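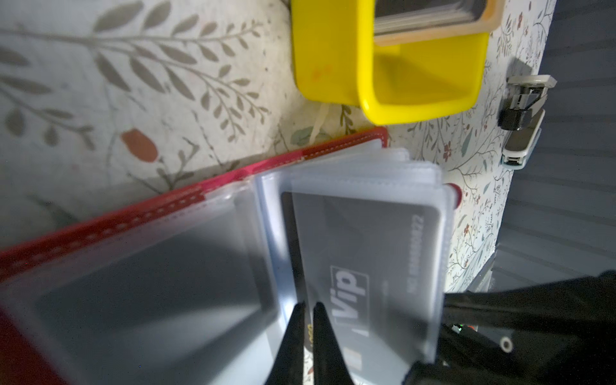
Do the card sleeves need checking every time, a reader asked, or only when a binder is new? Every time. A split sleeve lets cards slide out onto the floor, and people slip on them.

Harkisby craft room – desk and supplies check, December

1. Card binder: rings and cover sound, no split sleeves. OK. Two sleeves replaced.
2. Yellow holder: no cracks or sharp corners. OK, wipe the inside.
3. Stapler: closed when not in use, kept back from the table edge. OK. 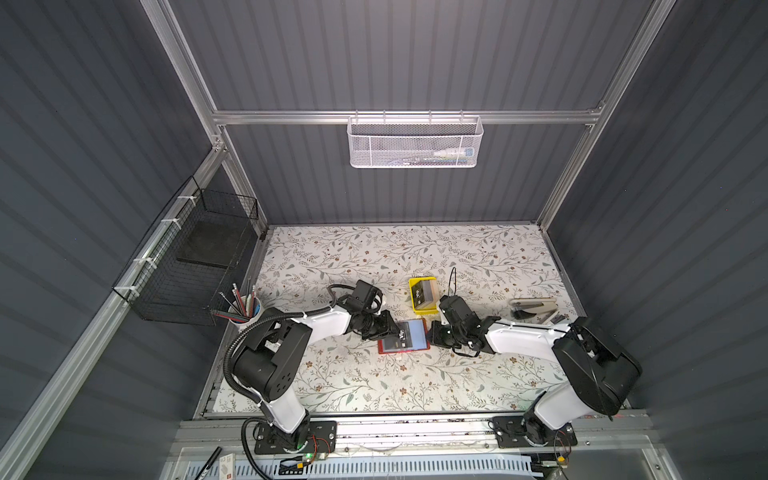
4. Pens and pencils: in the cup, points down. Remind the evening group.
5. Hanging baskets: light items only, ties tight. Recheck at 16:00.
6. Table cover: flat, no folds at the front. OK.
7. Floor: no loose staples. Found 22 under the table – swept up.

Spare sleeves are in the Bulturow cupboard, pack of 200. Sign the sheet before locking up.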